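Ticket: Replacement finger sets and spares budget, hand-held grippers
Site: Hallen
Raised by: Geum-ok Ham
Assigned to: Panagiotis Ivanov
Status: Open, waiting on quote

Problem as reported
Finger tips on the hand-held units are wearing faster on denim than on knitwear. Two sets have been swapped since April and the shelf stock is down to one. Asking whether to reorder the same part or move to the harder tip before the next order goes to Skergate.

Notes, G. Ham
Wear is on the inner face, near the end of the slot. Units used only for T-shirts show none. The clothes task at Hallen is done on a bed, with jeans laid out flat and the folded pile further over on the cover. Unit 008 is the one on denim.

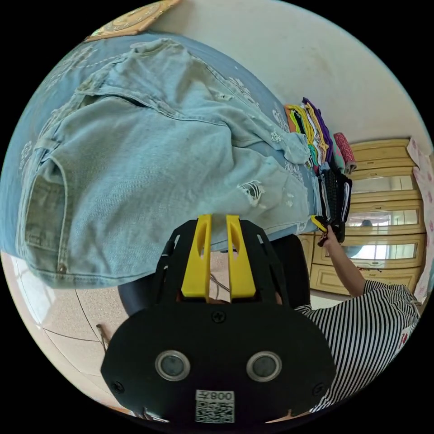
1. Checks done
Finger screws tightened on all units. Parallel alignment checked with the gauge, within limits. Cable run inspected on 008, no chafing. Fingers swapped left to right on one unit – wear carried on at the same rate, so alignment is ruled out.

2. Options
a) Same fingers, 10 sets. Fits the existing mounts, no change to calibration. Skergate price holds until the end of the quarter.
b) Harder tip from Clivard, 6 sets. Dearer per set, and each unit needs recalibrating after fitting. No wear figures for ripped or frayed fabric.
c) Stay with the current part and replace every 1000 grasps on denim. Needs a grasp count per unit, which the log doesn't give at present.

3. Reply, P. Ivanov
Not keen on b) without a trial. Hamel has budget for 4 trial sets if Hallen can supply the hours. Please confirm by Thursday. Spares should go on a separate line from new units – last time they were merged and the spares got cut.

4. Reply, G. Ham
Hours confirmed. Trial to run on denim only, 008 included. Option a) to be quoted in parallel so that stock doesn't run out.

Next action: Ivanov to request both quotes. Ticket stays open until the trial sets are fitted.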